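Can a Robot Tidy Your Room Yet?

Well, sort of! Robots are getting better at picking things up and putting them in a basket, one at a time, and that is harder than it sounds. Your hand already knows that a bath puff is squishy and a puzzle cube has corners. A robot has to learn all of that, bit by bit.
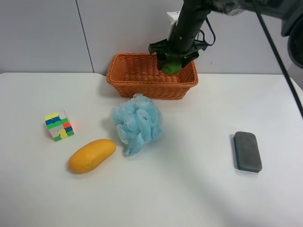
Practice helps a lot. At the Resura workshop, a robot might try the same little chore 100 times before lunch — and you thought your piano scales were boring! Folding a shirt or finding a lost sock under the bed is harder still, and a messy room changes every single day.

So for now, I'm sorry to say, the toys on your floor are still waiting for you. Maybe start with the small ones.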